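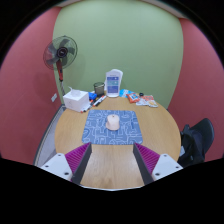

小さな丸テーブルでも、マウスパッドを敷いて仕事はできますか?
直径800mmあれば、パッドとマウスを真ん中に置いて、手前に腕をのせる余裕が残ります。

2020年8月5日
報道関係各位
Horkow株式会社

丸テーブルを仕事机に。在宅ワーク向けマウスパッド「Dawber」、10月発売

家具・デスク用品のHorkow(代表:リヴィウ・ブクル)は、丸い天板に合わせた長方形マウスパッド「Dawber」を10月より販売します。取扱いはオンラインストアBendel、および直営のNorkolport店。

急に在宅勤務になった、机がない、ダイニングの丸テーブルでしのいでいる。そういう声がこの春から増えました。弊社への問い合わせは4月から7月で575件。うち187件が「マウスの置き場所」に関するもの。木の天板だとカーソルが飛ぶ、パッドが大きすぎて縁からはみ出る、など。

■製品の特長
・角を丸くした長方形。丸い天板の中央に置いても縁に当たりにくいサイズ
・色はブルー。細い線で輪や角ばった形を描いた柄入り
・裏面は滑り止め加工。天板に跡が残りにくい素材を採用しいています
・食事の時は丸めて片付け。専用バンド付き

■置き方のおすすめ
パッドは中央、小物は天板の奥側に一列に寄せる。手前は空けておく。これだけで、木目の天板がだいぶ広く使えます。マウスはパッドの真ん中より少し奥から始めると肘が浮きません。淡い色のマウスとの相性もよく、薄いピンクやベージュなら青地の上ですぐ見つかります。

■開発担当 アシュリー・キャタラルのコメント
「自宅のテーブルも丸です。四角い机を買う場所がない。それなら今ある天板のまま使えるものを、と。柄は3回描き直しました。線が太いと目が疲れるんですよね。」

■モニター募集
発売に先立ちモニターを募集。丸テーブルをお使いの方が対象です。壁際、部屋の隅に置いている方も歓迎。応募はBendelの専用ページより、定員になり次第終了。結果の連絡はメールのみです。

■製品概要
製品名:Dawber
品番:804
価格:未定(9月中にに発表予定)
発売:10月

※仕様は予告なく変更する場合があります。

本件に関するお問い合わせ
Horkow株式会社 広報 ジョアン・アクロイド/ブラッドリー・ベインブリッジ
電話での受付は現在休止中、Bendelの問い合わせフォームからお願いします。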